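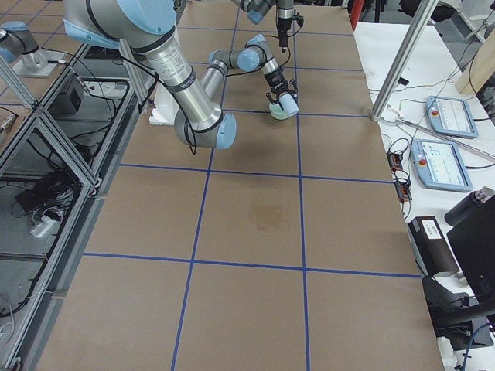

CLARBRIDGE – Bokent, a supplier of table coverings and marking tape, will begin selling its Troltine worktable kit in July. The kit contains a roll of brown paper for covering long tables and rolls of blue tape for dividing the covered surface into rectangles.

It is meant for schools, craft rooms, packing areas and workshops that use one table for several jobs in a day. The paper goes down first. Tape is then run along the length of the table and across it, and each rectangle becomes a place for one item or one person's work.

The paper comes in rolls of 50 meters, plain on both sides. It can be written on with pencil, marker or crayon. It takes up small spills and will show a stain where liquid has soaked in, so Bokent recommends changing the sheet when the marks begin to get in the way of the work. The paper is not waterproof and should not be used as the only cover on a surface that water can damage.

The blue tape is the same tape Bokent already sells for floors and shelves, in a narrower width. It stays flat on paper and can be pulled up and moved once before the sheet starts to tear. Customers who want a permanent layout can put the tape directly on the tabletop and leave the paper out.

Each kit comes with a printed sheet of five suggested layouts. The simplest uses two long lines and three cross lines and suits cups, bowls and other small things that need to be set down in rows. Other layouts leave a wide strip open along one side for tools or trays. Measurements are given for tables up to 5 meters long, and the sheet can be copied freely.

Bokent tried the kit over the spring with 80 customers in and near Clarbridge. The most common request was for a longer roll of tape, and the length in the kit has been raised from 50 meters to 200 meters as a result. Several customers also asked for white paper. That is being looked at for next year, but no decision has been made.

The kit will be sold through the Bokent counter in Clarbridge and through Stoica, which handles orders from schools and other larger buyers. Paper and tape will also be sold separately. Orders of 80 kits or more ship on pallets and need a delivery address with a loading door. Used paper can go in with ordinary paper recycling once the tape has been taken off, provided it is free of paint, oil and food.

About Bokent
Bokent supplies paper, tape and table coverings to schools, workshops and small businesses. Its office and warehouse are in Clarbridge.

Samples of the paper and tape are available to press on request from the Bokent office.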